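I have been thinking about tablecloths, which is a sign of either age or a long weekend. My side of the argument is that a kitchen table should have a cloth on it every day of the week, and that the stuff living on top of the cloth should be allowed to stay there. I know this is not the fashion. The fashion is a bare slab with one branch in a jar, and you get told off for putting your keys down.

I grew up with a cloth on the table and I've come back round to it after a good many years of placemats. Placemats are a nuisance. They slide, they curl at the corners, they hold on to toast crumbs underneath like a secret, and there is never a full matching set once you've had people over for curry. A cloth you just shake out the back door (the magpies are very much in favour) and put back again. It's got wrinkles in it after that and I have stopped caring. I ironed one for Christmas lunch and it had gravy on it before the ham was carved, so that was the end of my ironing career.

The grey check is my favourite kind. I like a grid on a table! A plain white cloth makes everybody sit up straight and worry about the beetroot, and florals fight with the food, but a thin white line on grey just gets on with it. Lemons look wonderful on it. So does anything green.

Which brings me to the glass plate. For years the good glass in our family lived in a cabinet with a key, and the key lived in another cabinet, and I reckon I saw those plates 6 times before I left home. They were lovely and they were wasted. My own green one came from the Gomasgate market on a Sunday for 20 dollars, wrapped in somebody's old racing pages, and I carried it home on the bus on my lap feeling like I'd robbed the place. It has been out on the table ever since. It holds fruit, it holds the bread when the board's dirty, it held a birthday cake that was far too wide for it. If it breaks it breaks - I'll have had the use of it, and that's more than my grandmother's cabinet ever gave anyone.
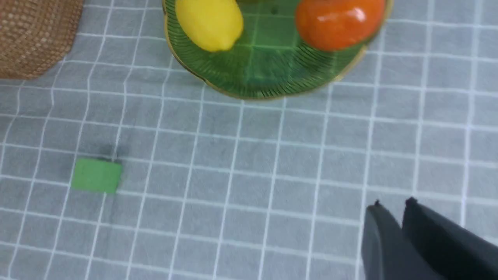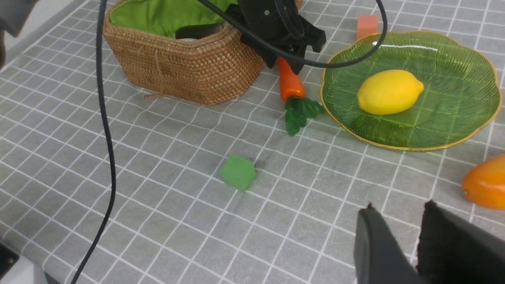
Green glass with a scalloped edge and a line of gold, a lemon on it, wicker alongside.

*Tuhumury Table Talk, Issue 2, p. 6*

Now, baskets. I've had letters about baskets before (two of them, both cross), so let me say first that I don't think every household item needs to be put in wicker. I have stayed in a place at Clitus where the toilet rolls had a basket, the remote had a basket and there was a little basket for the guest to put, I suppose, her feelings in. That is too many baskets.

But one on the table, with a bit of cloth lining in it, is about the most useful thing you can own. The lining matters. Without it you lose pens through the weave and you snag your good jumper, and the bottom fills up with that grey fluff that comes from nowhere. With it, you can whip the whole lot out and wash it. Choose a bright colour while you're at it. A bright green lining with a tan basket is the cheeriest thing going in July when it's dark by tea time.

And yes, wicker sheds. A strand comes loose, then it pokes out and trails across the table and somebody at the end of the meal can't help pulling it. I used to snip them off, and then for a while I tucked them back in with a knitting needle. These days I leave them. My mother-in-law's basket has been coming apart for as long as I've known her and it still carries the tomatoes in.

The other thing I'll stand up for is having something silly in among the food. A toy carrot, say, with an orange root and a great bunch of shiny leaves, lying about near a real lemon. I can hear the tidy people breathing in. But if there are small kids in and out of your house, the table belongs to them as much as it does to you, and I'd sooner have a toy carrot and a foam block by the plate than a lounge room full of them that I find with my bare feet at midnight. Ours get "cooked" every afternoon. I've been served the same block as a pea soup, a birthday present and a frog, and I said thank you each time.

A friend gave me a tidying book put out by a firm called Rasus, and to be fair to it I read the whole thing. The advice was that a table should be returned to nothing after every use. Nothing! Every time! I tried it for a week in May. I spent my evenings walking a sponge, a lemon and a pepper mill back to their homes, and then in the morning walking them all out again, and the table looked like it was for sale. By the end the kids were eating on the couch because they weren't sure they were allowed at it.

A table with a few things on it tells people they can sit down. They pick up the lemon and smell it, they fiddle with the edge of the cloth, they start telling you what happened at work. I've watched grown men who wouldn't say boo at a barbecue talk for an hour while rolling a capsicum back and forth in front of them.

So put a cloth on, get the nice plate down, and shove the mail in the basket if the mail bothers you. Mine's got the rates notice in it, and I'm going to leave it there until Sunday.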